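3 min read

Paid participants wanted: Kenix hand-held gripper kit, second trial round

Kenix makes a hand-held gripper kit for recording everyday work. You hold it, you do the job with it, and the recording is later used to train robot arms. The kit goes on sale to labs and small companies in the fall. Before then we want it used hard by people who did not design it, and we are paying them to do that at our Stallum site.

The first round took 34 participants and gave us 3971 usable recordings. It also gave us a long list of complaints, most of them fair. The trigger was too stiff for small hands. The strap rubbed. The printed guide explained the charging dock twice and the wrist lock not at all. The second round uses the revised kit and a rewritten guide, and runs through July.

What you would be doing

You work through a set of ordinary cleaning and tidying tasks, holding the gripper in place of using your fingers. Vacuuming is the biggest group this time, along with coiling cables, hanging up clothes, wiping counters and putting supplies back on shelves. Each task is short and you repeat it several times, starting from a slightly different position.

Long, stiff or awkward objects are where we most need feedback. A cup is easy. A metal tube with a hose pulling on the other end is harder, and we want to know where your grip slips, when your wrist gets tired, and whether you had to stop and start over.

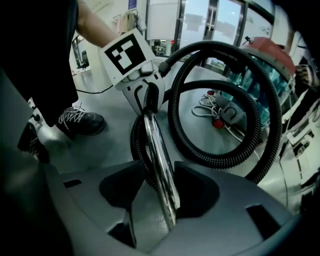
After each block of tasks you fill out a two-page form. Short answers are fine. We would much sooner read "thumb hurts after the fourth try" than a paragraph of polite remarks. A member of the trial team sits down with you at the end of the shift and goes over anything on the form that is unclear.

Who can apply

You should be 18 or older, able to stand and walk for most of a shift, and able to lift the kit with one hand. No technical background is needed. Left-handed people are very welcome -- we had only 2 in the first round, and the grip shape suffered for it. People who clean for a living, or used to, are also encouraged to apply.

We can't take current employees of Kenix or of our distributor, Skultden. If you took part in the first round, please wait for the third.

Hours and pay

Shifts are four hours, morning or afternoon. The morning shift starts at 8:30 and the afternoon shift at 1:15. Each participant does four shifts, which do not have to be in the same week. Pay is $394 for the full set, sent after the last form is turned in. If you drop out partway you are paid for the shifts you finished. Parking is free and there is a bus stop across from the Sandberg building.

Wear flat closed shoes and take off rings and bracelets before you start.

About the recordings

The kit records what is in front of the gripper, so your hands, arms, legs and shoes may be in view. Sound is not kept. You sign a consent form on your first shift, and you can ask for a copy in advance.

How to apply

Use the form on the trials page, or pick up a paper one at the front desk in the Sandberg building. Tell us which hand you write with, which shifts you can make, and whether you have any wrist or shoulder trouble -- it won't rule you out, but we will plan your tasks around it. We answer every application within ten days.

Related

Kenix kit: what changed after round one
Replacement finger pads now in stock at Skultden
Opening: part-time bench technician, Stallum
Getting to the Sandberg building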